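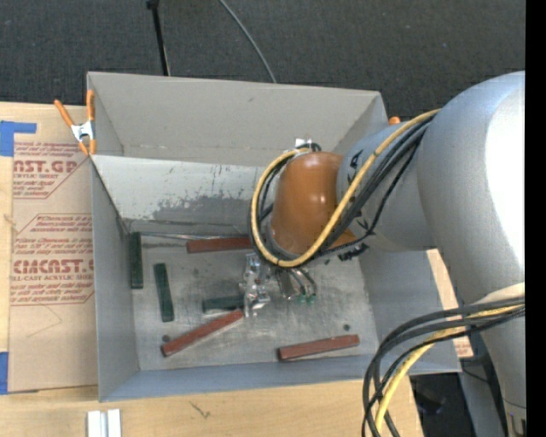
Parts bins at Rerel are inspected before each shift and again after any change of stock. Check the bin first, then the table, then the floor. The current bin is a gray open-topped type, and its bottom is scuffed, with cloudy streaks and worn patches. Scuffing alone is accepted. Raised metal is not.

Bin inspection, Zervas line
December 3, 2023

1. Bottom surface free of burrs and sharp spots
Pass. Wear marks recorded — compare at next inspection.

2. Rim and corners undamaged
Pass. Run a gloved finger along all four sides.

3. Bin stable on tabletop
Pass. No rocking when pushed at one corner.

4. Blocks free of chips and splinters
Comment. Reddish-brown and dark green blocks to be checked on all faces. One green block replaced from Cletex stock.

5. Blocks below rim height
Pass. Do not stack.

6. Tabletop clean and dry
Pass. Wiped before the bin was set down.

7. Carpet behind table flat, no loose edges
Comment. One seam lifting. Tape applied, repair requested from Grevuson.

8. Walkway clear, minimum width 32 inches
Pass.

9. Bin label legible
Fail. Label worn. Replace within 10 days.

Open items: 4, 7, 9. Bins are withdrawn after 3,000 cycles whatever their condition.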